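The Kitchen That Isn't There: A Talk With the Staniforth Robotics Club

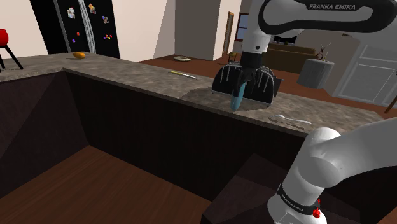 Ruoxi Tan would like it known that the kitchen was not her idea. She had wanted a warehouse, with shelves and boxes, and was outvoted at the club's first meeting in August.

"I thought kitchens were too hard," she says. "I still think that. Everything is a different shape, and you have to know which way up it goes."

The robotics club at Staniforth has spent this school year on simulated arms. The project is called Nikine, after a misspelled folder name that stuck, and the aim is to get a robot arm to pick up household things in a virtual kitchen and put them where they are asked for. It runs on two desktop computers at the back of a classroom. The club will take it to the Kiltmont student showcase at the end of the spring term.

Teodora Trajkovski, who teaches math and has advised the club for several years, says the switch to simulation came down to money and breakage. The year before, students had built a small arm from a kit, and it spent much of the spring in pieces.

"We had one arm and everybody waiting for it," she says. "If a motor burned out, that was two weeks. Now if somebody drives the arm into the counter, they hit reset and try again. They're a lot braver."

The Franka arm in the simulator is a model of a real one, and the students work with the same joints and limits they would have to respect on the hardware. Most of them began by driving it by hand from the keyboard. Tan says her first grasp took a whole afternoon.

"You think you're right over the thing, and then you look from another angle and you're way behind it," she says. "Depth is what gets everyone. On a flat screen you can't tell. I started checking the position numbers before I closed the fingers."

The club records those hand-driven runs and uses them to train a small program that tries to copy what the students did. By the winter break they had 57 good runs, which was not enough. The program would reach toward the counter, slow down, and hover.

"It hovered for a month," Trajkovski says. "I don't know how else to put it. They'd come in, start it up, and it would hover."

The cause took a while to find. Half the club had been pausing above each object to line up the gripper, and the program had learned the pause as part of the job. Tan went back through the recordings and trimmed the waiting out of them. After that the arm started to come down.

She kept a notebook of what went wrong along the way, and she reads some of it aloud when asked. Gripper closed too early. Gripper closed on nothing and carried nothing to the other side very carefully. Spoon too flat. Spoon again.

"Spoons are bad," she says. "There's hardly any height to grab. If you come in a little low, the fingers hit the counter. If you come in a little high, you miss it."

Thicker objects are easier to grasp, but they bring their own trouble once they are in the air. The program tends to plan for the gripper and forget that the gripper is holding something. For a while it knocked whatever it was carrying into whatever it was passing over. The students now raise the arm higher before moving it sideways, which makes each run slower. Tan says she would take slow.

Trajkovski does not grade any of this. She asks only that each student be able to explain one part of the code to a younger student before the showcase. Some chose the grasping, some chose the part that scatters objects in new places at the start of each run. One chose the reset button and was sent back to choose something else.

The scattering turned out to matter more than the club expected. With everything in the same spot each time, the program did well and the students were pleased. When the objects were moved, it reached for where they used to be. Since then they have trained on about 4000 short practice runs with shuffled positions, most of them generated overnight.

As of April 2023, the best version finishes 29 of the tasks on the club's test list. Tan would not say how long the list is. "Longer than that," she says.

She graduates next year and wants to try the program on a physical arm before then. A local machine shop, Grirkido, has said the students may visit, though it has not agreed to let them plug anything in. Trajkovski has told her to write them a proper letter first and to leave out the part about the counter.

Tan says she has a draft.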